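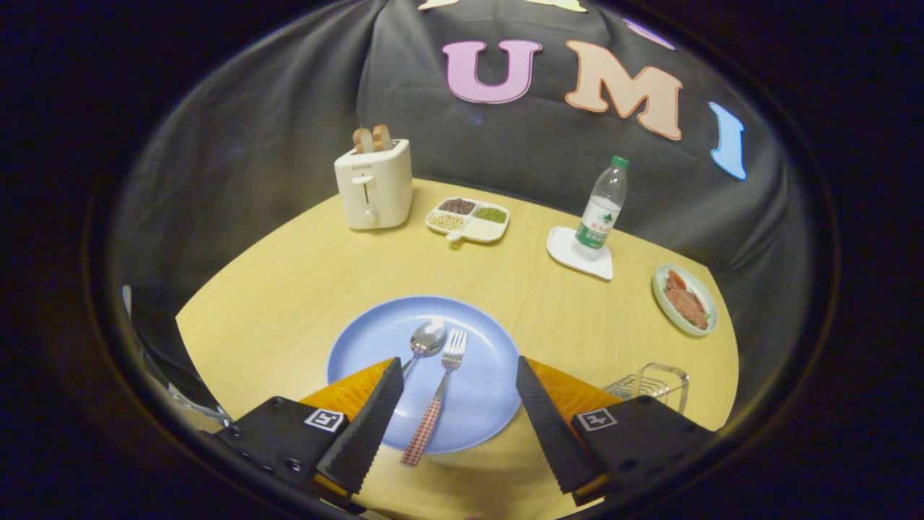
2 min read

Dishwasher leaves white film on forks and spoons but not on plates?

Moved into a rental with a Keltora dishwasher of unknown age. Plates come out fine. The flatware comes out looking like it was stored in a bag of flour. I've tried two detergents, and ran it empty with a cup of vinegar, which improved the smell of the kitchen to "salad." The film wipes off with a dry thumb, but I didn't pay for a dishwasher so I could do 200 thumb wipes a week. Water here is hard. Do I need a softener, or a new machine, or lower standards?

posted by teaspoon_debt

gravelpit9
If it wipes off dry, it's probably minerals. Plates get film too, you just don't see it on a pale glaze. Fill the rinse aid and turn the dial up one notch at a time. On my old Keltora the dial is under the cap, where it can't bother anyone. Also stop nesting the spoons. Half handles up, half handles down, mixed in with the forks. And take out anything with a painted or plastic handle if you're going to run the hot cycle. I learned that with a set from Sotesura whose handles are now more of a suggestion.

Kopecký_fan
get a new dishwasher, mine is an Idotum and I never have this problem

lowrackblues
The one above has soft water, I'd bet money on it.

Agree on rinse aid, but check the filter first. It's the cup at the bottom of the tub, twist and lift. Mine had a layer of gray paste and one olive pit that predated my lease. Then run it empty and hot with citric acid in place of the vinegar. Two tablespoons in the detergent cup, no soap. My spoons were decent after the second load. The knives took longer and still have an attitude.

2,308 views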